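3. The kit in daily use

3.1 What we bought

I should say first that I came to the Gurkik hand-held gripper kit as a customer, and a fairly grumpy one. Our group had spent most of the grant on an arm from Liswood, and what was left had to cover everything we needed for recording household tasks. The Gurkik kit came to 1,560 euros with the charger, the carry case and a year of their upload service (cables were extra, which still annoys me). Boglárka Illés, who ran the home visits, had it out of the case and recording before I'd found the manual.

We kept it for six months and used it in 4 homes. I'd planned on more, but August was a washout, with half our households away, and by the time they were back we were short of hours. Even so we came home with 4,000 recordings, most of them of bedrooms and kitchens, and I think that's enough to say something useful about the thing as a product.

3.2 Handling

Bedding was the job I expected it to do badly. Hordiienko's earlier kit, which we had on loan before this one, was hopeless with anything soft: the tips were too blunt and you ended up shoving the cloth about. The Gurkik fingers are slim and tapered, and Boglárka got the knack of pinching a blanket hem within a morning. I took rather longer! My main complaint is the weight at the front, which you notice in your wrist after a long run of folding, and I'd have liked a softer grip.

Figure 3 comes from one of the bedroom visits, with the two yellow fingers close together and a fleece blanket folded across the upper part of the bed. We left rooms just as we found them, fans and bags and all, and I'd do the same again. A tidy lab bed would have told us very little about how the kit copes in a real home. 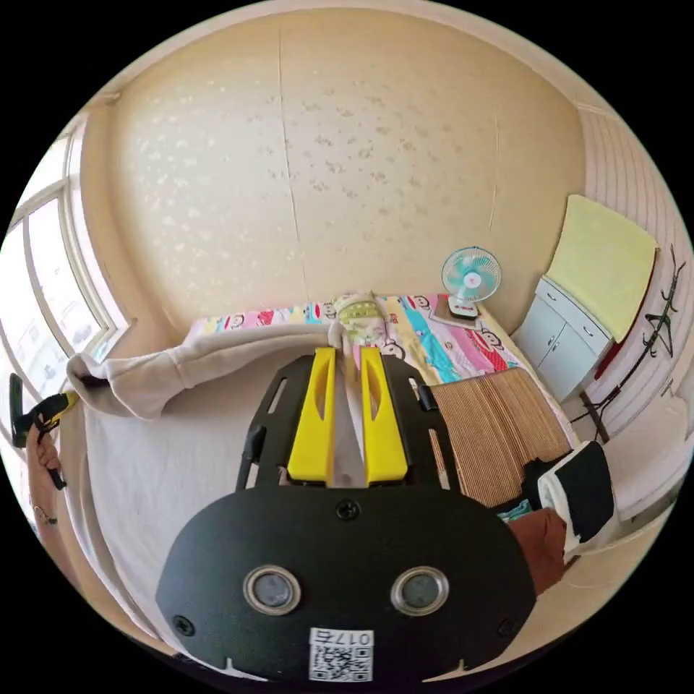
Figure 3. The gripper at the bedside, unit label 017, fingers close together.

3.3 Service and support

The upload service is the part I'd pay for again. You plug in at the end of the day, go and make tea, and the recordings are sorted by unit and visit when you get back. It failed on us twice, both times on the slow line at our Flulmont office, and both times it picked up where it had stopped. Support answered by email within a day, though one reply was plainly meant for another customer. Replacement fingers were slower to arrive, so order a spare pair with the kit.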